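Klavier in der Mietwohnung: Wie kriege ich das leiser, ohne dass es keinen Spaß mehr macht?

Frage von Shireen Sibiya
Kategorie: Musik & Nachbarschaft
1183 Aufrufe, 3 Antworten

Hallo zusammen,
ich hab nach ewiger Pause wieder mit Klavier angefangen (Digitalpiano von Ciltico, gebraucht gekauft) und bin völlig begeistert, nur die Nachbarin unter mir leider nicht. Ich spiele abends ab 19 Uhr mit Kopfhörern und dachte, damit hört man unten nix. Denkste! Sie sagt, es klopft durch die Decke, wie wenn jemand mit den Fingern auf einen Tisch trommelt. Im Moment übe ich was mit ziemlich vielen schnellen Läufen, da ist es wohl am schlimmsten.
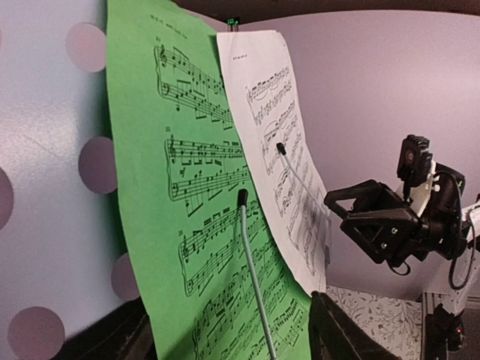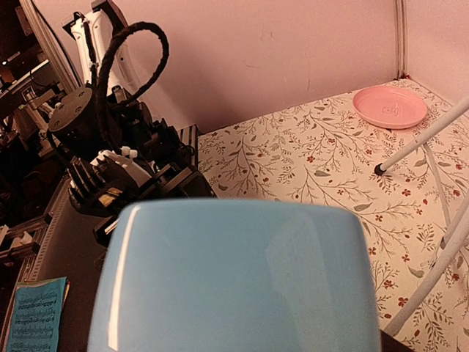 Noten auf grünem Papier oben, unten der Tisch mit der Blümchendecke.

Ludger Mühlbauer
Das Klopfen ist Körperschall, das hat mit den Kopfhörern gar nichts zu tun. Die Tasten schlagen unten auf, das geht in den Ständer, vom Ständer in den Boden und von da zur Nachbarin. Teppich drunter bringt fast nichts, hab ich alles durch. Bei mir war es eine Holzplatte auf dicken Gummigranulatmatten, und das Piano steht komplett auf der Platte. Wichtig: die Platte darf nirgends die Wand berühren und auch nicht die Heizungsrohre! Den Fehler hab ich am Anfang gemacht und mich wochenlang gewundert. Hat mich alles zusammen keine 30 Euro gekostet, die Platte lag allerdings noch im Keller. Den Hocker würde ich gleich mit draufstellen, wenn der Platz reicht, und das Pedal auch. Pedaltreten hört man unten nämlich fast mehr als die Tasten.

Fiifi Osei
kauf dir halt ein leichteres keyboard, hab ich auch gemacht. klingt zwar nicht so toll aber ruhe ist

Roswitha Ehlers
Keyboard statt Piano würde ich nicht machen, wenn man gerade wieder Freude dran hat, man ärgert sich dann doch bloß über die Tasten. Ich schließe mich der Platte an, aber bitte vorher auf das Gewicht achten. Diese Matten gibt es für verschiedene Belastungen, und wenn sie zu hart sind, federt da nichts. Ich hatte zuerst welche von Zinodham, die waren für Waschmaschinen gedacht und für mein leichtes Piano viel zu steif. Und red noch mal mit der Nachbarin! Ich hab meine damals einfach hochgeholt und spielen lassen und bin selber runter in ihre Wohnung zum Hören. Danach wusste ich wenigstens, wovon sie redet, das war schon deutlich. Wir haben dann ausgemacht, dass ich die lauten Sachen am Nachmittag übe und abends nur noch was Langsames. Im Mietvertrag steht oft auch was zu Ruhezeiten, da mal nachschauen.

Nachtrag von Shireen Sibiya
Danke euch!! An das Pedal hatte ich überhaupt nicht gedacht. Platte wird am Wochenende zugesägt. Weiß jemand, wie weit die von der Wand weg muss, reicht da ein Finger breit?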